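February, cell 2 notes – arm rebuild and simulator match

Picked up from where Maribeth left off. The arm was still on the bench mount with the elbow cover off and the base bolts only finger tight. Torqued the base in a star pattern, two passes, then put a paint mark across each bolt head so we can see if one walks. The old marks were rubbed off with solvent first. Whoever does the next check, please don't paint over the top of them.

Elbow cover back on with the new gasket. The Skevstead one is a hair thicker than the original and the last two screws needed some persuading. Greased the wrist while I was in there. The old grease had gone grey but there was no grit in it, so I left the bearing alone.

Ran the joints one at a time at slow speed, then all together. Joint 3 drew more current than it did before the strip-down for the first dozen cycles, then settled. Let it run to 80 cycles before I believed it. No faults in the log apart from the door switch, which was me.

Home offsets next. Joint 5 had moved by 124 encoder counts, which fits with the coupling having been off. The other joints were close enough to leave. Wrote the new joint 5 value to the controller and to the config on the Urascombe share. The copy on the cell laptop is stale and I've renamed it so it doesn't get loaded by accident.

With the offsets in, I updated the arm model in the simulator and went over the approach to the post. The old clearance figure from Dudek was taken before the table was re-levelled, so I don't trust it. Minimum distance from wrist housing to post is now set at 115 mm for travel moves, with anything closer only allowed under the slow-approach flag. 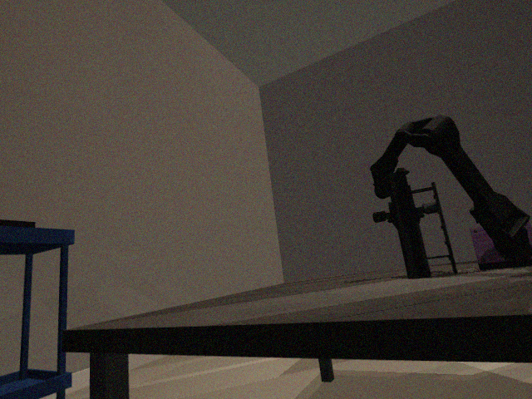 Sim render, low view along the table. Wrist just left of the top of the post, elbow at the high point.

I've kept the ladder frame in the collision set as a solid block for now. The proper mesh is in the folder but the planner takes far too long with it, and nothing we do needs to reach between the crossbars. The two stubs halfway up the post are modelled as separate cylinders. They were missing from the previous version altogether, so any path saved against that version needs re-checking before it goes near the real arm.

Lights in the sim are turned well down and the render is grainy. Fine for looking at clearances by eye. If anyone wants clean pictures for the Sultham report, put the sample count back up to 1000 and go and make a coffee.

Sent the travel path to the real arm at quarter speed with my thumb on the stop. It ran through without tripping. Didn't try the slow approach – the wrist cable is still on its temporary ties and I'd like a proper clip on it first.

To do:

- P-clip for the wrist cable, the small size, none left in the drawer
- re-check saved paths against the new post model
- repeat the joint 3 current log from cold, first thing in the morning
- Maribeth Umali to countersign the offset change
- order a spare elbow gasket, original type if they still make it
- bolt marks to be looked at after the first full week of running

Left the controller powered down and tagged at 4:40 pm. Key is in the grey cabinet.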